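Flurnora kitchen days, June

I've been meaning to put these up for ages! We're collecting examples for Flurnora, our tabletop learning project, and I get to drive the arm for a lot of it. Plates are my favorite – mugs, not so much.

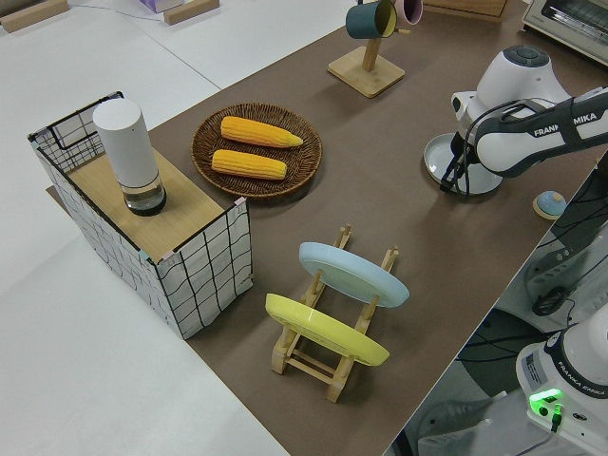

My best stretch so far was 72 plate runs before lunch, and my shoulders let me know about it later. We're at 3,242 examples in total (693 of them plates), and I still want more where the plate starts out flat, because those are the ones Flurnora fumbles. More pictures when I get around to sorting them!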